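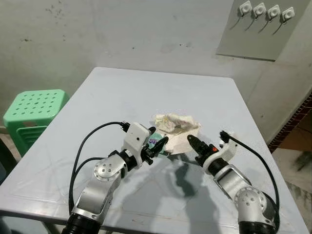 Housekeeping and Table Service, Unit 4: Clearing
Merndale Evening Program, Room 243
Instructor: Crescencio Zabala

Bring these notes in November, when we do the practical. Last term several people left theirs at home and cleared their tables from memory, with results I am still finding behind the radiator.

The used napkin

A crumpled napkin on a bare table looks like the easiest job in the building. Look at it before you grab it. Yellowish or brownish patches tell you it has been used. They do not tell you what for, and I would like you to lose your curiosity on this point early in your careers.

Paper napkins are thrown out, stained or spotless. Cloth goes in the bag. If you can't tell which you have, feel a corner with a gloved hand. Do not smell it. (Drulow group, you know why this is in the notes.)

Lift, don't drag. Dragging turns one small mess into a long one. Pick the napkin up from the middle and check what was under it before you walk off. Small things like to hide beneath the edge of a napkin: caps, tags, earrings, once a retainer. Anything with handwriting on it goes in the lost property tray, even if you can't read the handwriting. Somebody went to the trouble of writing it.

Wiping

Light gray tabletops are forgiving to look at and therefore dangerous to grade. Crouch until your eyes are level with the top and look across it toward the light. Shadows don't wipe off. Every year someone tries for a good while.

For the practical
You get 20 minutes and one cloth.
Read the Garrido chapter on linens, skipping the part on swans.
Spray bottles are filled to the 200 ml line and no higher.
Gloves are in the cupboard marked Clododell.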